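Kurkance code

The Kurkance code is a set of good practice rules for recording household tasks with hand-held grippers and for using these recordings in the training of home robots. It was prepared by a working group led by Unnur Egilsson and is kept up to date by Stiltard, a small publisher of technical guidelines. The code is voluntary. It does not replace any safety standard for machines, and a robot trained on recordings made under the code still has to meet the law of the country where it is sold.

Origin

The first draft was written after two collecting teams tried to join their recordings and found that they could not. One team had started each recording with the fingers closed, the other with the fingers open, and the opening width was stored in different units. Renji Shibata compared 853 recordings from both teams and made a list of the differences. This list became the first part of the code. The parts on homes and on consent were added later by Tharushi Akanda, whose firm, Akanda, was already working in private apartments.

The present edition is dated October 2, 2026. It has 73 rules in five parts: equipment, rooms, handling of objects, people and consent, and storage.

Equipment

The gripper must be checked before each session. The operator opens and closes the fingers fully, looks at the pins and screws, and confirms that the camera is firmly fixed. If the camera has been moved, even a little, the calibration must be repeated and the earlier recordings must be kept under a separate session number. Finger pads are replaced in pairs. The code gives no preference to any maker, but it asks that the model of the gripper is not changed during one session.

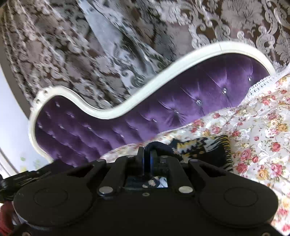

Soft goods have their own part in the code, and it is the longest one. The rules on cloth ask the operator to write down the surface on which the item lies, and to say if this surface is also cloth. A dark patterned item on a bed covering printed with roses is the kind of case the rule has in mind: both are fabric and both carry a pattern, and a label that says only "cloth on bed" is considered too poor. The label should name the main colors of the item, here navy to black with yellow, white and grey, and also the ground color of what is under it. Shiny upholstery and crystal-like buttons, as on the purple headboard, must be noted in the room sheet under "reflecting surfaces". The operator is not allowed to remove such things from the room in order to make the recording easier.

For the grasp itself, the code separates three cases: a grasp on one layer, a grasp on a fold, and a grasp where the number of layers is not known. The third case is permitted, and it must be marked as such. An annotator should not guess the number of layers from the video.

Rooms and people

The household must give written consent before the first session. The consent names the rooms, and a room that is not named may not be entered with the camera running. Bedrooms need a separate signature. Papers, screens and family photographs are covered or turned by the household, not by the operator. A person who lives in the home can stop the session at any moment and can ask for deletion within 15 days without giving a reason.

Storage

Each recording is stored with its room sheet, its calibration file and the number of the consent form. Failed grasps are kept and marked. The code considers it bad practice to deliver only the successful ones, and a collection from which the failures were removed cannot be described as made under the code.

Use and criticism

Ulteck was the first firm to apply the code to a full collection, which had 1671 recordings when it was closed in April. In his report on this work, Tài Sầm wrote that the room sheet was useful but took too much time, and he proposed a shorter form for homes visited more than once. The proposal was accepted for the storage part only.

Anselmo Toledo has criticized the rules on cloth for another reason. In his opinion, color names are not reliable when they are written by many operators in different light, and a reference card should be placed in each room at the start. The working group answered that a card is recommended already, in the equipment part, but it did not make the card obligatory.

See also: calibration; data annotation; domestic robot; informed consent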